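How to make a room spray and fill small bottles without spilling

Print this page | Send by e-mail

Last updated: 9/24/23

I started to make my own room spray in January, when the heating was on all day and the flat smelled of old radiator. Since then I have given bottles to nearly everybody I know. My neighbour Graça Calado asked me to write down how I do it, so I put it on this page. It is a simple work, but some steps are easy to do badly, and I have done most of them badly at least once.

What you need

- 200 ml of distilled water (from the tap is possible, but the spray will keep for less time)
- 13 ml of strong clear alcohol, the kind sold for perfume making
- 2 ml of essential oil, or a mix of oils
- a glass jug with a good lip
- a glass rod or a clean steel spoon
- a small funnel
- small bottles with caps
- labels and a pencil

If you put the amounts together you will have a little more than 214 ml in the jug in theory, but a small part always stays on the glass. Do not plan your bottles to the last drop.

Choosing the oil

Lavender and lemon are the most forgiving. Cedar is nice in winter but it becomes heavy in a small room. I do not recommend cinnamon for a first time, it is strong and can irritate the skin. If you have a cat or a dog, ask the vet before you use any essential oil at home, and keep the spray away from the place where the animal sleeps. The same is valid for babies.

Step 1. Clean the bottles

Wash them with hot water and washing-up liquid, rinse them two times and leave them upside down on a clean towel overnight. A bottle that is still wet inside will make the spray cloudy. Old perfume bottles are difficult, because the smell stays in the cap for months. Ermelinda Barros soaks the caps in bicarbonate and says it helps. For me it helped only a little.

Step 2. Mix the oil with the alcohol

Open the window. Alcohol burns easily, so do this far from the cooker, candles and cigarettes. Pour the alcohol in the dry jug, add the oil and stir slowly for one minute. Do it in this order. Oil does not mix with water, and if you put the water first you will see it swimming on top and you will have to throw everything away.

Let it rest for ten minutes under a saucer.

Step 3. Add the water

Pour it in a thin stream and stir with the other hand. It may turn a bit milky. With citrus oils this is normal and you only need to shake the bottle before each use.

Step 4. Fill the bottles

Put a tray under everything. Hold the funnel slightly up from the neck, so that the air can go out while the liquid comes in. If the funnel sits tight, the liquid stops and then jumps out suddenly. Fill until the shoulder of the bottle, where it begins to be narrow, and not higher.

For very small bottles a pipette is better than a funnel. Choose a cap with ridges on the side if you can, for it is easier to turn with damp fingers.
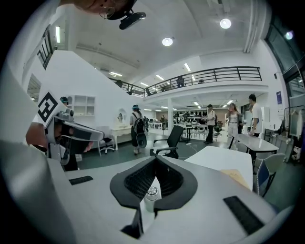 Step 5. Close and test

Dry the neck with a piece of kitchen paper before you put the cap. Turn it until it stops, then lay the bottle on its side on the paper for one hour. If there is a mark on the paper, change the cap.

Plastic bottles are fine for travel, but some essential oils attack certain plastics after a time. For keeping at home I prefer dark glass.

Step 6. Write the label

Write the oils and the day when you made it. Pencil does not run when it becomes wet, while most pens do. Add "do not drink" and "keep from fire", also if the bottle is only for you.

Keeping it

Store the bottles in a cool cupboard and use them within a month. If the smell changes or you see threads inside, throw it away. Do not spray on varnished furniture or silk, as it can leave spots.

Print this page | Send by e-mail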